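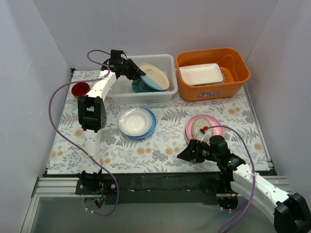

*Zwei Roboterarme an einer Aluminiumschiene, hinten ein durchsichtiger Kunststoffbehälter mit einem Teller.*

## Vistwood: Besuch am Tag der offenen Tür im Juli

Der Campingplatz Vistwood liegt in einem Kiefernbestand oberhalb des Jongate, eines Stausees mit schwankendem Pegel. Das Gelände ist vom Ufer durch eine Böschung getrennt, ein befestigter Weg führt hinunter zum Bootssteg. Zum Tag der offenen Tür waren Bereiche zugänglich, die Gäste sonst nicht zu sehen bekommen: Wasseraufbereitung, Verteilerstation und das neue Sanitärgebäude.

Vorhanden sind 70 Stellplätze, überwiegend auf Schotterrasen. Die Parzellen folgen dem Gelände und sind deshalb unregelmäßig geschnitten. Für längere Gespanne eignet sich vor allem die untere Reihe; in der oberen stehen die Bäume so dicht an der Zufahrt, dass mit dem Wohnwagen mehrfach rangiert werden muss. Jede Stromsäule versorgt vier Plätze. Die Absicherung ist je Steckdose einzeln ausgeführt, die Zähler sitzen hinter einer verschließbaren Klappe und werden bei der Abreise abgelesen.

### Wasser und Sanitär

Das Trinkwasser kommt aus dem Ortsnetz. Für die Toilettenspülung wird Regenwasser verwendet, gesammelt auf dem Dach des Sanitärgebäudes und der Rezeption. Die Pumpentechnik stammt von Museck und läuft druckgesteuert, bei leerem Speicher schaltet sie auf Ortsnetz um. Die beiden Leitungssysteme sind getrennt geführt und farblich gekennzeichnet.

Im Sanitärgebäude fiel die gute Entlüftung auf. Die Duschen haben Selbstschlussarmaturen, die Laufzeit ist knapp eingestellt. Ablageflächen sind vorhanden, Haken zu wenige. Der Spülraum liegt außen unter dem Vordach -- im Juli kein Nachteil, in der Nebensaison vermutlich schon.

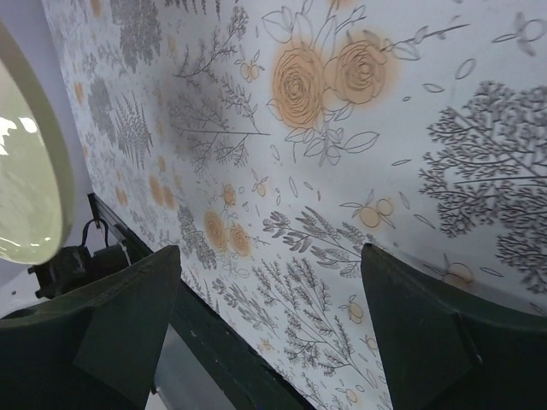 Ruwan Gamage merkte beim Rundgang an, der Regenwasserspeicher sei im Hochsommer regelmäßig zu früh leer, und bei voller Belegung trage dann doch das Ortsnetz die Hauptlast. Er halte einen zweiten Speicher für sinnvoller als weitere Spararmaturen. Eine Erweiterung sei technisch möglich, der Anschlussstutzen liege bereits.

### Mietunterkünfte

Am Westrand stehen die Mobilheime der Baureihe Retamal. Zwei davon waren geöffnet. Grundriss: Wohnküche in der Mitte, Schlafräume an den Stirnseiten. Die Dämmung des Bodens wurde nachgerüstet, die Fenster sind noch im Originalzustand und schließen teilweise schwer. Geheizt wird elektrisch, was die Nutzung außerhalb der Saison verteuert.

### Anfahrt und Umgebung

Von der Bushaltestelle sind es 800 Meter bis zur Schranke, durchgehend ansteigend und ohne Gehweg. Mit Gepäck empfiehlt sich der Waldweg, er ist flacher und auch mit Handkarren befahrbar. Die Rezeption schließt mittags; wer in dieser Zeit ankommt, wartet auf dem Parkstreifen vor der Schranke. Brötchen müssen am Vorabend bestellt werden.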